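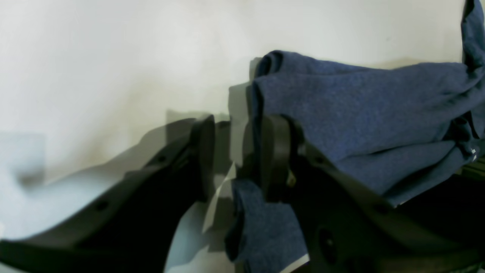 A reader in Nundport writes that her dark cottons come out of the machine with pale streaks along the creases, although she uses the dose printed on the box. The usual cause is powder that has not dissolved.

Streaks on dark washing

Brush one streak with a dry fingertip. If it lifts as dust, it is detergent. If it stays, the dye has worn along the fold and washing will not bring it back.

Removing detergent marks

1. Rinse the item again at 40 degrees with no detergent and no softener.
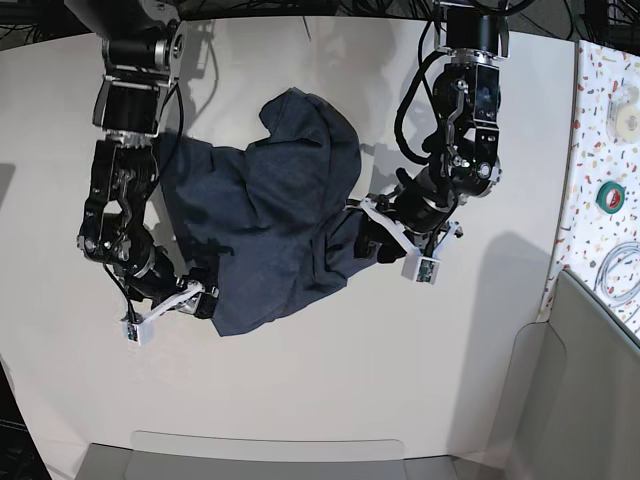
Keep the load small, so that water can pass between the layers. A drum packed to the top rinses badly at any temperature.

2. Turn the item inside out and spin it on the lowest setting. High speeds press the folds in hard — the marks return along the same lines.

3. Shake it out and dry it flat or on a wide hanger, out of direct sun. In July an hour by a south window is enough to fade some navy dyes.

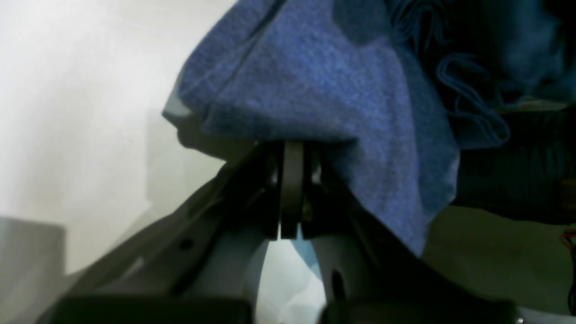 Cleaning the drawer

Pull the drawer out fully and scrub the housing behind it with an old toothbrush. Run the machine empty at 90 degrees once every 3 months. On older Hamann machines the drawer has a catch at the back which must be pressed down first. 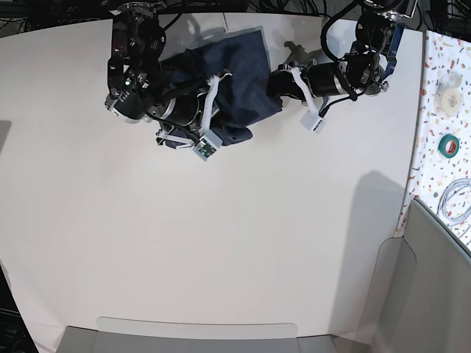 Changing to liquid

Liquid leaves fewer marks in cool washes. It contains no bleach, so keep powder for whites.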